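Kovby Robotics Club
Minutes of the regular meeting, 22/02/2026
Place: Room 34, Demissie building
Minutes taken by: Sumeya Wolde

1. Opening

The meeting was opened at 16:30. The minutes of the previous meeting were read and accepted with one correction: the name of the spring competition is Ulance Open, and it was written with two l's in three places. I have corrected the file on the shared drive.

2. Report on the kitchen table task

The software group reported on the task that we will show at the Ulance Open in May. The rule sheet says that the arm must take a named object from the table and put it in a named container, and that it has 30 seconds for each try. The commands are given by the judge from a list which we do not see before.

Since the last meeting the group has recorded 466 demonstrations. The goal is 830 before the end of the season. The older recordings were checked again and the ones with a wrong command text were removed, so the number is lower than the number on the whiteboard. Please do not use the whiteboard number in the application form.

The group explained that the model does well with the fruit when it lies free on the table. It has more trouble when objects touch each other or lie one on top of another, and the bottle is the hardest. The gripper often closes on the edge of the plate. It was discussed if we should record the bottle only on the bare table. The members did not agree on this. The decision was to keep both kinds of layout, and to write in the log which kind was used. 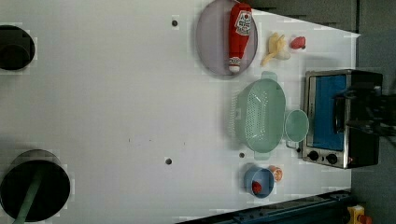

Kitchen table task, top view. The ketchup bottle is lying across the oval plate.

A new member asked if the objects must be at the same places in every recording. The answer is no. The places should change after each five recordings, but every object has to stay inside the reach of the arm. The toaster oven is the exception and is not to be moved, for the reason that its position is written in the configuration file.

3. Gripper pads

The rubber pads on the fingers are worn and the left one is coming off at the corner. Two offers were compared. The pads from Zilora are more expensive but they fit without cutting. The members voted for Zilora, with one vote against. The order will be sent this week from the club account.

4. Safety

It was repeated that one person must stay near the emergency stop during the whole time when the arm is powered. This person does not type on the laptop and does not move objects. Last week the arm was left powered during the break, and this must not happen again. The sheet with the start and stop procedure will be printed new, because the old one still shows the previous controller.

5. Room and schedule

The room is free for us one hour longer from the beginning of next month. The recording group will take this extra hour. Members who want to record should write their name in the table online, not send a message to the group chat, where it gets lost.

6. Travel to the Ulance Open

The cost of the van is not known yet. Sumeya will ask for a price and will bring it to the next meeting. Parents' permission forms are needed from all members under 18. Four forms are still missing.

7. Other matters

The key of the small cabinet was not returned. Whoever has it, please put it back in the box by the door.

There was a proposal to make a short video for the school website. It was moved to the next meeting.

Tasks
Order gripper pads: hardware group
Print the new procedure sheet: Sumeya
Add a "layout" column to the log: software group
Price of the van: Sumeya
Missing permission forms: all who did not bring them

The meeting was closed at 17:50.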